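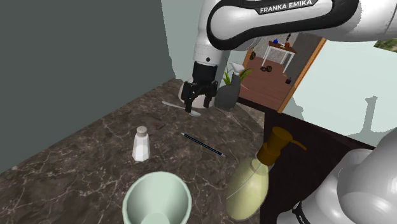

Open day at Grevholm, the simulation room

05/06/2022

Grevholm opens its lab to outsiders on one Sunday a year, and I got a slot through the mailing list. The hardware hall had the line. I skipped it and went upstairs, where the manipulation group was running everything in a simulator. Duyên La gave the demo, Alois Nägeli handled the questions, and the group size was capped at 12.

Setup, for those who care. The task set is called Rainer and consists of tabletop pick and place in rendered kitchens. The planner is their own and goes by Tromex. The policy gets camera images and joint positions, and nothing else. Object poses exist in the simulator, of course, but they are only used for scoring. I asked twice about this, and Nägeli confirmed it twice with some patience.

Each episode starts from a text instruction and a seed. The seed sets the layout, the lighting and the camera placement. We watched 20 episodes on the projector at half speed. La stopped the playback whenever somebody raised a hand, so it took most of an hour.

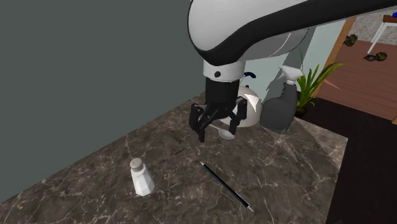

My own interest is grasping thin objects, and I have been stuck on it at work since March. A flat item on a hard surface gives a parallel gripper very little to close on. The fingertips have to come down almost to the counter, and a small height error means either contact with the stone or a miss. The spoon on that marble is a fair test: narrow handle, shiny oval bowl, and a dark veined background that does depth estimation no favors. The pen is arguably worse, being slim and dark on dark brown. The salt shaker has height and flat facets, and I would expect any decent baseline to manage it.

La's approach is to hold the fingers open over the target, re-estimate the height from the wrist view, and only then commit. The pause costs time. I asked whether they had tried a compliant descent with contact detection instead. They had, under the name Grukska, and dropped it after the contact model gave different results at different time steps. I have seen the same thing with our solver, and we ended up at 5 substeps, with a slower loop than I would like.

Open points from my notes: no numbers yet on transfer to the real arm, no clutter beyond normal household density, and no reflective-surface ablation. Nägeli said the last one is planned. Seed 1809 is apparently the one they use for regression checks, and he offered to send me the config.

Parking is behind the building, and the side door locks at four.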